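The Eyebrows of Wovley

The palace of Wovley announced the baby at breakfast, and by lunch the Luma Gazette had sent Margit Medve to find out about its eyebrows.

"Why the eyebrows?" asked Margit, who had once written 300 words on a flood.

"Readers like a feature they can follow," said Donnelly, her editor. "A nose takes years. Eyebrows you can have an opinion on by teatime."

So she took the slow train to Cerura, where Prince Gebremedhin Weldu and his wife were opening a swimming pool, and stood behind a rope with 22 other reporters and a man selling flags. The flags had the baby's name on them, spelt two ways. Margit bought one of each, for balance.

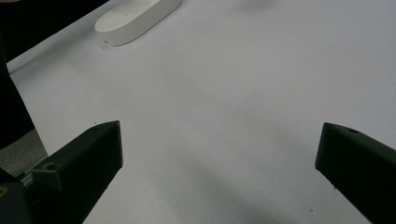

The Prince came along the rope at a good pace, shaking hands as if he was testing them for ripeness. He stopped in front of Margit. It may have been the flags.

"Sir," she said, "does the baby take after you?"

"He sleeps through speeches," said the Prince. "So he takes after everyone."

It was a decent line and 22 pens went down to catch it. Margit thought of Donnelly, and of the rent, and pressed on.

"And the eyebrows, sir?"

A hush fell over the pool. The Prince's own eyebrows were famous - thick, black and joined in the middle like two old friends on a bench. They were on the stamps. A hairdresser in Luma would give you a pair for 15 crowns, and people had paid.

"He hasn't got any," said the Prince.

"None at all?"

"We've looked. My wife thought she saw one in June, but it was jam."
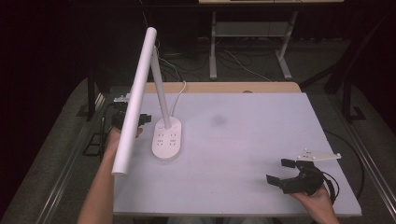
Margit rang it through from the phone box by the changing rooms. Donnelly was silent for so long that she put in another coin.

"No eyebrows," he said at last. "Can we say they're fair?"

"He said there weren't any."

"Very fair, then. Did he seem upset?"

"He seemed to want his lunch."

"Brave," said Donnelly, typing. "Putting a brave face on it. Give me 200 words on the jam."

"What about the jam?"

"What flavour, for a start!"

She looked back through the glass. The Prince had cut the ribbon and was being shown the deep end by a man with a whistle. Margit put down the receiver, picked up her two flags and went to ask him.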